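Nutden Hardware Reuse Program
The workstation bench has a new parts plate. The light gray 3D-printed fixture is mounted over a ribbed aluminum panel. 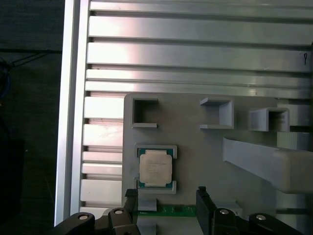
Three square holders, upper area of the plate.

Processors are kept in the recessed pocket until an inspector signs the card.
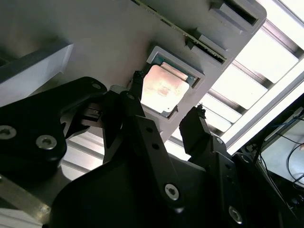

1 min read
Chips are to be handled by the edges. Questions go to Marleny Rengifo.

Before any processor is installed, the socket is inspected.
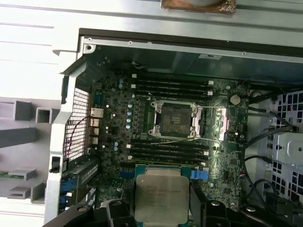

Socket cleaning is scheduled ahead of memory installation. Dust over the contact area, with all eight slots still empty, is dealt with at this stage. The program has logged 570 boards since January.

Removed processors are matched to the intake list by model.
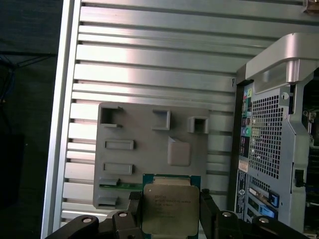
Bench hours
Weekdays from 10. Staff contact: Yaw Dankwa.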